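Sunday, November 20, 2022

Coloured plates, a white table and far too much aubergine

I've been promising to write about plates for ages, and as it's chucking it down outside and the washing is already on, today's the day. Regular readers will know I have a bit of a thing for coloured ones with a dark rim. I can't walk past a charity shop shelf without having a rummage, and I always come home with something I haven't got cupboard space for.

So, colour. Green, red, a bit of purple and a big white table to put it all on.
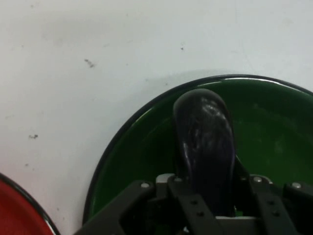
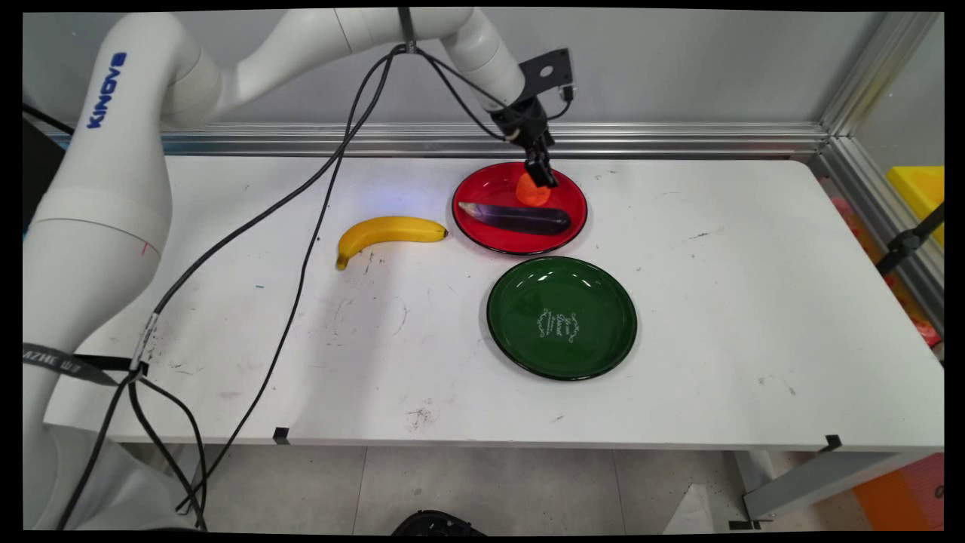
Aubergine on the green plate first, then on the red one with the banana keeping it company on the table.

I keep going back and forth on which I like best. The green and the purple together are so rich, especially with that shine on the skin, and the black rim sort of draws a line round it all. But then the red is more cheerful, and with a bit of orange and the yellow banana next to it you've practically got a box of crayons. The green plate has a bit of curly white writing in the middle too, which I do love. You get halfway through your tea and there's a little something waiting for you under the gravy!

The white table shows every mark, mind you. Specks, scuffs, smudges, the lot. I had a white kitchen table for years and I spent half my life wiping it. I tried everything on it - bicarb, lemon juice, one of those melty sponge things - and in the end what worked best was a warm cloth with a drop of washing up liquid, left sitting on the mark while I made a cup of tea. The sponge thing does shift scuffs but it also takes the finish off if you go at it, and I did go at it. There's still a dull patch at my end if you catch it in the right light. Even so I'd have another white one tomorrow, as nothing else makes coloured plates look so good.

Anyway, mine. The set I use every day is by Rirkine and I got it in the sale last February, marked down to 24 pounds from 40, which for a proper mixed set I thought was very fair. They've been in the dishwasher nearly every night and only one has chipped, and that was me dropping a pan lid on it. The reds have held their colour better than the blues. I have no idea why. The blues have gone a bit chalky round the middle and I've started giving those to the plants to sit on.

I also bought three bowls from Gridix to go with them and I wouldn't bother. They looked lovely online, but the green is much more of a pea green and they don't stack with anything. They wobble! I've got them on top of the fridge with onions in, where they look quite nice from below.

A few of you asked about storing plates when you've not got much room. I've got a wire rack inside the corner cupboard, the sort that makes a second shelf, and I keep the everyday ones on top and the big ones underneath. Sheet of kitchen roll between any that scratch easily. The ones I hardly use live in a box under the stairs with last year's Christmas napkins, and I forget I own them until December and it's like going shopping all over again.

And as there's been so much aubergine about, I'll tell you what I do with mine. Cut it into thick slices, brush both sides with oil (more than you think, it drinks the stuff) and roast it for 33 minutes on a hot shelf, turning once. I know that's a daft number, it's just what my oven wants. I used to salt them first and I've given up, I can't taste any difference. Carrots go in on the same tray, cut quite small so they're done together. Then yoghurt over the top, plenty of pepper, and some of the Lomemance chilli oil if I've not run out. I have run out.

The banana I'd leave for afters, sliced with a bit of brown sugar under the grill. Brown tips are fine, that's when they're sweet.

Next time I want to do tablecloths. I've had my eye on a checked one from MacPherson, the shop by the bus station, but it's been in the window so long that I think one side has faded. I might go in and ask if they've got another out the back. If any of you have had one from there, let me know how it washes before I part with my money.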